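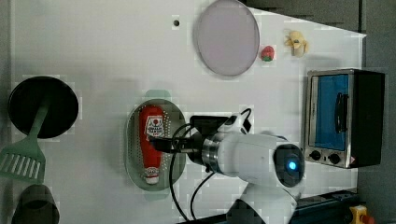 Helto Toy Library - Play Kitchen Sets: Frequently Asked Questions

The play kitchen sets may be borrowed by any member of the Helto Toy Library. Sets vary slightly from one branch to another. A set may include a toaster oven, a frying pan with a green spatula, a lavender plate and a green oval tray with small holes, together with play food such as a red ketchup bottle, a strawberry and a banana.

How long may a set be kept?
The loan period is 30 days. One renewal of 7 days is permitted, provided that no other member has reserved the set.

How should the pieces be cleaned?
Please wipe each piece with a damp cloth and dry it before packing. Pieces should not be placed in a dishwasher.

May the pieces be used with real food?
No. All items are intended for pretend play only and must not be heated.

What happens if a piece is missing?
Please inform the branch when the set is returned. Small items of play food are replaced without charge - larger items may be charged to the member's account.

Where can sets be collected?
Sets are issued at the Flultell and Lebrun branches. Reserved sets are held for seven days.

Last revised: October 2018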